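Ticket 1522 - Wine club shipment, corked bottles and a login that won't stick
Opened by: Arben Kadrić
Opened: May 13, 2019
Status: Waiting on member

Hi folks! I joined the Nedeljković winery club after a tasting on our trip in December (lovely people, they poured us the reserve and then kept on pouring) and my first shipment finally showed up. I ordered 7 bottles of the Skoroto red and two of them are off. Wet cardboard smell, no fruit at all, and my wife agreed before I'd said a word. The other one we opened was gorgeous, so I know what it's supposed to taste like.

I'd have used the replacement form, but every time I hit Submit on the Prenus member page it kicks me back to the sign-in screen.

What I've tried so far:

1. Signed out, signed back in. Same thing.

2. Cleared my cookies and started over. I got as far as the box for the lot number this time, so that was exciting, and then back to sign-in.
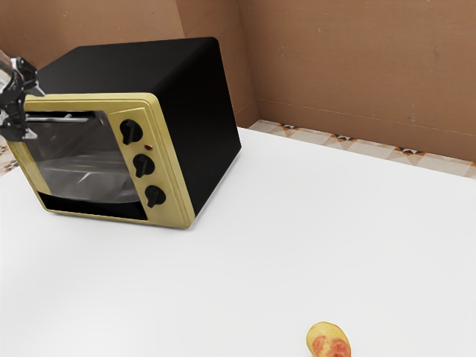 3. Tried it on my wife's laptop with a different browser. The form took the lot number and my address, then told me my membership "could not be found." I'm looking at the welcome card right now, so I'm pretty sure I exist.

4. Called the tasting room. Very nice young man, but he said club orders go through you all and he can't see them.

I still have both bad bottles with the corks pushed back in, if you want them returned. I'd also love to know whether the white, the Hellen, is coming in the same box next time or by itself - we'll be away part of the summer and I don't want it sitting on a hot porch.

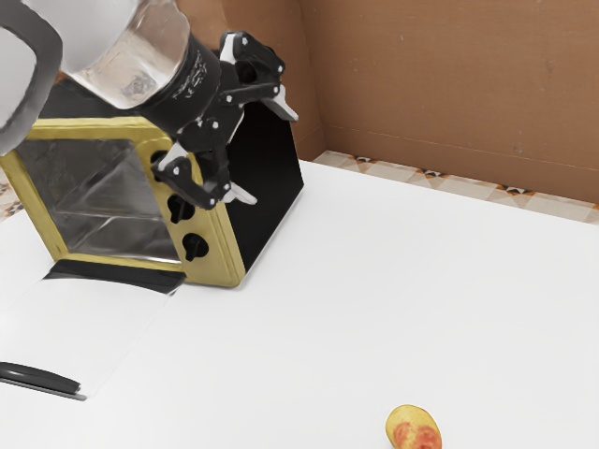
Reply from member support

Hi Arben, so sorry about the Skoroto! I found your account, and it had been set up under "Kadric" in one place and "Kadrić" in another, so the form couldn't match them up. I've merged the two. Could you sign in once more and try the form? No need to send the bottles back, a photo of the corks is plenty. The Hellen ships by itself, and I can hold it until you're home if you send me your dates.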